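The September read-along is over, and I said I'd do a short wrap-up before picking the next book. We read Farero, which came out in 1875 and has 60 chapters, most of them short.

I liked the first half best. Alcaraz leaves the village, gets to Etwood and takes a room over the bakery. The letters home are the strongest part of the book.

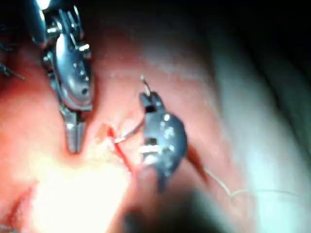 Closed jaws over pink tissue.

After that it slows down. I fell behind in week 2 and had to read 6 chapters in one evening to catch up. Several of you said you skipped the sermon, and I don't blame you.

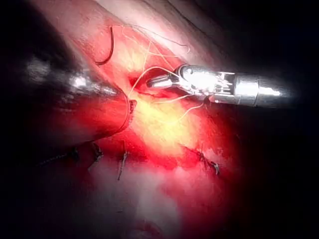 Silver jaws on the right, by a thread of suture.

The discussion posts were busier than last year. The longest thread was on whether Alcaraz knew who wrote the final letter. I think he knew by the time he sold the horse, but I

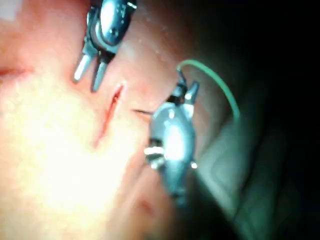

went back and checked, and the text never says so. The handwriting comes up once and then gets dropped.

I also asked for thoughts on the ending, which I found rushed.
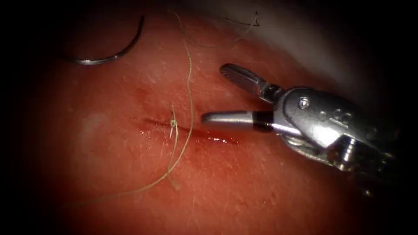 Lamisi Lamptey: I didn't mind the ending. He was never going to stay in Etwood, and the last chapter would have dragged if it was any longer. I did want one more scene with the sister.

Fair point about the sister. Next up is Tuvov, which is a lot shorter. The schedule goes up once I've split the chapters into weeks.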